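Galleries > Desk & Workshop > The White Table

Print this page | E-mail this page

Previous Next Index Contact

The White Table, Brallwood

Dec 14, 2022

We bought a white table for the back room in October, against my advice. The Lundgren catalog promised a surface that "keeps work in view." I have read that sort of line before, usually shortly before paying for it. Hollis Castellanos liked it and Hollis signs the orders, so we have a white table.

My doubts were glare, scuffs and the price, which came to $51 more than the gray one. Aslak Solberg says a matte top takes care of the glare. Maybe. He said the same about the shelves, and I still squint at those. As for scuffs, I'll believe the brochure after a couple of winters.

I will grant that small pale things don't vanish on it as badly as I expected. I wouldn't call that worth $51.

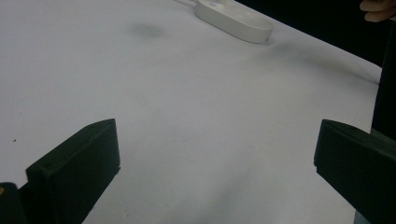 Does a matte white top need a special cleaner?

Mild dish soap and a damp cloth are enough for ordinary marks. The bottle the store tries to add to your order is mostly a way to sell you a bottle.

White oval device near the far side of the table, with plenty of bare top to spare.

Previous Next Index Contact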